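**Ticket 832 - public seminar livestream dropping / interpretation channel silent**

Status: open, waiting on Navarro
Event: panel on ceasefire monitoring and border missions, Rimholm hall
Stream host: Torero

August 10, 2025

09:40 - Stream page loads, floor audio fine. English interpretation channel dead. Tried two browsers, same. Registered viewers 2,090, so this matters.

09:55 - Restarted encoder. Channel back for a bit, then gone again. Floor audio never dropped. Rules out the line, I think.

10:10 - Rang Navarro (they supply the interpreter consoles). Told to check output routing. Routing looks right to me. Screenshot sent.

10:25 - Found one thing. Torero has the second audio track set to "inherit" after thier last update. Changed to fixed. No change on the public page. Maybe cached?

10:40 - Cleared cache on Torero side. Test viewer at Zosstead office hears English. Test viewer at home doesnt. Same link. Odd.

10:50 - Home viewer was on the old link from the December seminar. Sent new one. Works. So some of the complaints are probably just that - old invitation text got copied into the newsletter. 93 emails in the inbox so far, not all read.

11:15 - Dropout again, four minutes, during rehearsal of the opening remarks on the observer mandate. Both languages this time. Encoder log shows a buffer warning and nothing else.

11:20 - Lowered bitrate. Holding.

11:45 - Still holding. Ambassador's video link tested separately, ok. Questions from the online audience to come in by chat only, no voice.

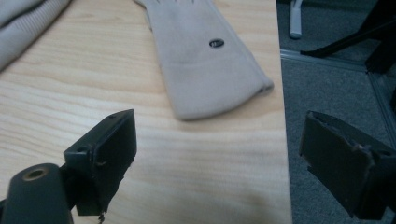

**Reply from Precious Umali, 12:05**

Please don't close this when it holds for half an hour, we did that last time and lost the whole section on access to the contact line. Can you put the corrected link at the top of the event page, in both languages? And is the recording taking the English track as well or floor only? The research team need English for the transcript.

12:15 - Link on page, both languages. Recording was floor only. Now set to both, checked the file, two tracks present.

12:30 - Left to do:

- Navarro to explain the console dropouts
- resend newsletter with right link
- spare encoder on standby by 13:30
- bitrate stays at 700 until the panel ends, dont touch

12:35 - Newsletter resent. Ticket stays open till after the closing discussion.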